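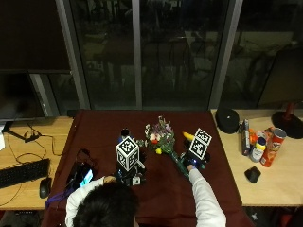

Lamont Robotics Club
Progress report to the Bandetti Fund, second period
2/6/21

Your guidelines ask for a summary of activities "in plain terms, suitable for a reader outside the field." We gave a draft of the first report to somebody's roommate, a music major, and she returned it with the word "pose" circled every time it appeared. So: a pose is where a thing is and which way it is pointing. We use the word a good deal less below.

What we said we would do

The project is called Prunota. The name came out of a vote in which everyone's second choice won. We proposed to teach a robot arm to clear and arrange ordinary household objects on a table by learning from people doing the same job. The plan had students recording the work with a sensor glove and a hand-held gripper, then training a model on the recordings, then putting the result on the arm in June and inviting you to watch.

The grant was for $2,000. The first report covered the arrival of the equipment and the discovery that two of the boxes held the same cable. This one covers recording, which is most of what we have done and nearly all of what we talk about.

Recording

The target for this period was 600 usable demonstrations. A demonstration is one person doing one small task from start to finish, such as taking hold of the flowers by the stems and moving them to the other side of the cloth. "Usable" means that the tracking held all the way through and that the person did what the task card told them to.

We are behind the target. The main reason is that our first 11 sessions were recorded before we had settled on a task list, and they contain a great many demonstrations of people doing whatever seemed interesting. One of them is a very good recording of a club member stacking things until they fell. We have kept these sessions in a folder of their own and do not count them.

Since then we have worked from written cards. Each card names an object, where it starts, and where it should end up. The cards are dull, and the recordings got better the week we introduced them. We have drawn the conclusion and are trying not to be sad about it.

The markers on the glove caused their share of trouble. They are printed blocks with black square patterns, and the software finds the hand by finding the block. Turn your wrist far enough and the block faces the floor, at which point the software believes your hand has left the building. New people are now taught to reach for things a little like a waiter carrying a tray. It looks affected. Tracking losses have dropped enough that we no longer discuss posture at every meeting, only at most of them.

Objects

The approved proposal said "a representative range of household objects." What this meant in practice was whatever members could bring from home and not miss. The present set includes a bouquet, a banana, a Pringles can and a large green glass bottle, along with smaller bottles and assorted packages. You asked in your comments whether the set was "balanced." It is balanced in the sense that everybody has an object they dislike.

The bottle is mine. Glass reflects the lights and lets the cloth show through, and a model trained only on solid, matte things has no idea what to do with it. Laid on its side it also acquires opinions about where it would like to go. We had a motion to drop it from the set. The motion failed by one vote, on the argument that people own bottles, and a robot that can tidy a table only when there are no bottles on it will be of limited use at parties.

The bouquet is the favorite of the vision subgroup for the same reasons that make it a nuisance to everyone else. It has no definite edge and no two sides of it look alike. The written advice is to take it by the stems. The draft model, when we tried it on recorded footage, preferred to aim for the largest blossom. We are told by the people who wrote the model that this shows it has learned something.

The maroon cloth stays. We tested a plain white tabletop as well, and pale objects disappeared into it.

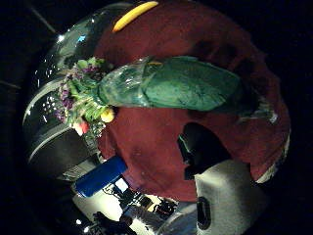 The hand-held gripper

About a third of this period's effort was meant to go to the gripper recordings, and more than that did. The gripper carries a camera with a very wide lens, which sees most of the table at once and bends all of it. Straight table edges come out curved. This has to be allowed for when the footage is processed, and our first attempt allowed for it twice. The corrected pictures had the table sagging in the middle like an old mattress.

The processing script has been rewritten and checked against tape-measured distances on the cloth. The two now agree well enough for picking up a banana. They would not yet do for a teaspoon, and there are no teaspoons on the cards.

We also found that people hold the gripper in front of the very thing they are trying to pick up. There was no rule against this until recently. There is one now.

Training the model

We have trained three versions. The first learned to hold still, which scored surprisingly well by the measure we were using, so we changed the measure. The second moved with confidence in the wrong direction. The third, trained only on recordings made from the cards, chooses the right object in 30 of the test clips we set aside and is inconsistent on the rest. The bottle accounts for a large part of "the rest."

None of these has been run on the arm. The arm belongs to Cudwood, the engineering shop on the ground floor, and is lent to us on condition that nothing reaches it before the shop has read our safety sheet. The sheet came back once with a request that we explain the sentence "It should be fine." We have replaced that sentence with a page and a half of text and a speed limit.

Changes to the plan

We would like your approval for the following.

Fewer tasks. The proposal listed sorting, clearing, arranging and pouring. We would like to drop pouring. It was put in late at night by people who had not met the bottle.

Recording target. We ask to keep the 600 but to extend the deadline by one period. We would take a smaller number of clean recordings over a large number of the earlier kind, though we understand that the form has a box for the number and no box for clean.

Money. The line for "miscellaneous consumables" is running ahead of plan. These are flowers. They wilt, and a model trained on one tired bouquet does poorly with a fresh one, so they must be replaced. We would like to move the unspent travel money to this line, as the competition we meant to attend has gone online and the travel now consists of sitting down.

Membership and training

New members now spend a first session watching, a second holding the glove, and a third recording against a card with someone experienced beside them. Before this arrangement the induction was a link to a folder. Attendance is steady on recording nights and thin on the nights when the recordings are labeled, and we have tried to correct this with snacks. The Pringles can has therefore been declared equipment and is not to be opened.

Next period

Finish recording the clearing and arranging cards. Record the bottle again, with the lights moved. Have the safety sheet accepted by Cudwood and run the third model on the arm at low speed, with a light object and no glass. Write labeling instructions that two people can follow and get the same answer.

The demonstration is still planned for June. You are welcome to bring an object of your own, provided it fits on the cloth and is not a teaspoon.

Submitted for the Lamont Robotics Club by the project secretary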